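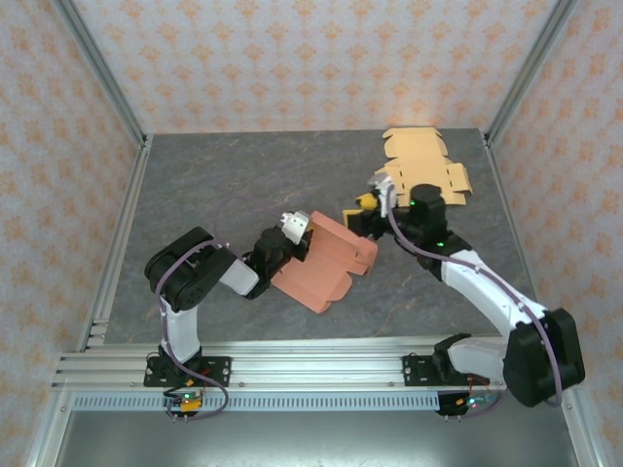

A partly folded pink cardboard box on a grey stone-textured tabletop

Colour cast when photographing prints on a stone surface
Posted in: Light and Exposure

I should be grateful for advice on a recurring fault in my product photographs. I supply pictures of small paper goods to a local shop, and pale stock comes out with a faint green tint along one side. The camera is set to ISO 200 with automatic white balance. The room has one large window to the left and ceiling tubes overhead, which I keep on in November because the daylight is weak by three in the afternoon. I have tried correcting the tint on the computer, but when the shadow side looks right the window side turns pink. Is there a setting I have overlooked?
Agustina Olivares

The difficulty lies in the mixture of light. Daylight and ceiling tubes differ in colour, and a single white balance setting can suit only one of them at a time. Members are advised to proceed as follows. Switch off the ceiling lights entirely and place the camera on a tripod, so that a longer exposure may be used. Put a sheet of plain white card on the side away from the window to lift the shadows. Then photograph a grey card in the same position as the goods and set a custom white balance from it. The reading should be repeated whenever the weather changes – a passing cloud is enough to alter it. If the window light is too weak to work with, draw the blind and use two lamps fitted with bulbs of the same make and type.
Dalen

I would just shoot raw and fix it later. Works for me.
Wuline

With respect to the previous reply, raw files are certainly to be recommended, but a general correction will not remove a tint that falls on one side only. It would have to be painted out by hand on every picture. I did this for a catalogue of 207 items and would not wish to repeat it. One further point: please check the walls. Mine were pale green, and a good part of the cast remained after the tubes were off. A black cloth hung on that side dealt with it.
Urkudora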